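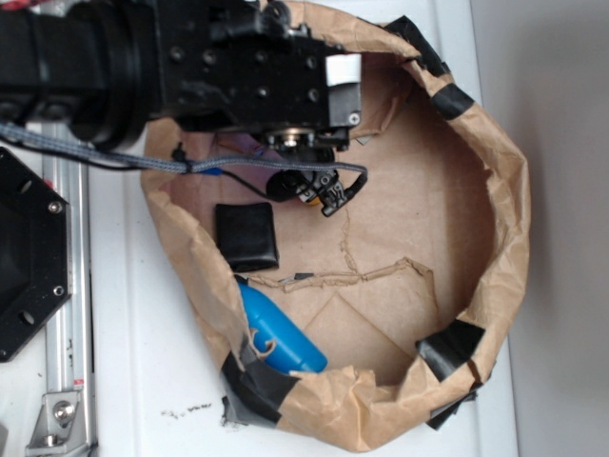

4. Trying the two grippers in the bag

4.1 Why a paper bag

Most of our earlier comparisons were done in a plastic tray, and I had grown a bit tired of them. A tray is kind to a gripper. The walls are straight, the floor is flat, and if a finger bumps into the side the worst you get is a squeak. Both of our grippers, the Torach and the Paucar, did so well in the tray that the results told us very little about which one we would want on the arm for a real unpacking job.

So for this section we moved to a brown paper bag, rolled open at the top and taped down to the table. I like the bag as a test place because it fights back a little. The rim isn't a proper circle, the paper leans inwards where it feels like it, and the floor has creases that catch a fingertip coming in low. The tape keeps the bag in one spot between attempts, but the paper itself is free to crumple, and we let it. We swapped bags between grippers and never within a gripper's own run, so each one had to live with the mess it made (more on that in 4.4). 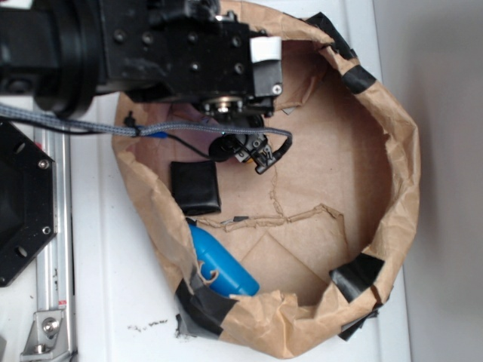
Figure 2. The arm reaching over the taped-down paper bag, with the blue bottle and the flat black item on the bag floor.

4.2 Set-up

The arm and the controller stayed the same throughout. We used the Greriscombe controller with its standard settings, apart from the approach speed, which we turned down to 100 mm per second for the last part of the descent. Each gripper was given 430 attempts, split evenly between the bottle and the flat item. An attempt counted as good if the thing was lifted clear of the rim and held there for 2 seconds. Anything dropped before that was a miss, even if it was a lovely grasp up to that point, and there were a few of those that hurt to write down.

I should say something about the cables. Our gripper cable comes in from the left and hangs across the opening of the bag, as Figure 2 shows. In the tray tests this never mattered. In the bag it matters quite a lot, as a loop of braided cable can lie between the camera and the very thing you want to pick up. We thought about routing it up along the arm, and we did try that for one morning, but the wrist ran out of slack when it turned and we went back to the old way. Both grippers were tested with the cable in the same route, so neither had the easier time of it.

The things were put back by hand between attempts. We kept the bottle on its side near the rim, with part of it under the folded paper, which is a mean place to put a bottle. The flat item went on the open part of the floor. In the tray tests it had been the harder of the two, and I fully expected that to happen again.

4.3 What happened

It didn't! The flat item was fine with both grippers. The Torach has thin fingers that slide under a soft edge nicely, and the Paucar, which is chunkier, simply pinched the middle and came up with it folded. I wouldn't call that elegant, but it passes our rule. The difference between the two on this item was small enough that I don't want to make anything of it.

The bottle is where they parted ways. The Torach needs to open quite wide to get round it, and with the paper hanging over one side there often wasn't room. Again and again one finger landed on the rim, pushed the paper down over the bottle and closed on both. Sometimes that still gave a lift of sorts, with the paper stretching upwards until the bottle slid out. The Paucar opens less but comes in steeper, and it tended to get its outer finger past the paper before closing. It was clearly the better of the two here, and also the slower, with a longer pause before each close while its force reading settled.

Collalthorpe, the grasp planner we used, deserves some of the blame. It was tuned on rigid walls, and it treats the edge of the bag as a solid thing to stay away from. With the bottle so close to the rim, it kept choosing grasps on the shoulder and ignoring the body. We reran part of the set one Tuesday with the wall margin switched off and the Torach improved a good deal, though it also punched the paper more often. Those runs aren't in the main comparison.

4.4 Wear on the bag

I hadn't planned to write about this, but it kept coming up. The floor of a bag changes as you work in it. Fingers drag, creases deepen, and a crease near the flat item makes it sit slightly proud, giving the gripper an edge to aim at. Late attempts are therefore not quite the same task as early ones. We looked at the first and last parts of each run separately and the ranking of the grippers held, but the gap on the bottle was wider at the end.

If I were doing it again I would change the bag on a fixed schedule and go up to 1,000 attempts per gripper, mixing the order so that each gripper meets both fresh and tired paper. I'd also like a second camera lower down on the right — the view from above is good for choosing a grasp and rather poor for telling whether a finger has gone under the rim or on top of it. We had to settle several of those by playing back the force readings, and for a handful of attempts the two of us marking them still disagreed. We left those as misses for both grippers.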